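## Grippers, round two

I promised in the last issue that I would say more about the gripper trials, and several of you have been kind enough to remind me (some of you twice), so I've put the kettle on and will try to do it properly.

We have been running two grippers on the same arm, the Staneo and the Plornen, with everything else left alone as far as we could manage. Same controller, same wrist camera, same little job: pick up a soft ball, carry it over to a tray, let go. Babar Janjua wrote the routine back in February and has hardly touched it since, which I find rather heroic, as he is a man who likes to tinker. Each gripper gets 300 tries, with the ball put down in a new spot every time.
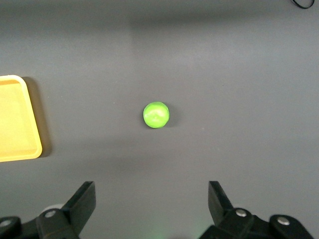
*Green ball and yellow tray, from the wrist camera.*

The Plornen is the stronger of the two by a good margin, and I think most of us expected it to win easily. On hard parts it did. With the soft balls, though, it likes to squeeze first and ask questions later, and Kulsoom Durrani spent a long afternoon bringing the closing force down in small steps until it stopped pinching them out sideways. She settled on a setting 11 steps below the default — write that down if you plan to borrow it! The Staneo is slower to close but gentler right from the start, and it dropped fewer balls over the full set.

The camera turned out to matter more than I'd have guessed. Shabnam Gondal noticed that shadows were nudging our position estimate over to one side, and once she had corrected for that, both grippers did noticeably better. I do wish we'd looked into it before the first set of runs, but there you are.

Next we try the Tarar controller, which Junaid has been wanting to get his hands on for ages. If you have a soft, awkward object you'd like us to test, please send it along to Zubaida Mengal. Nothing sticky, please.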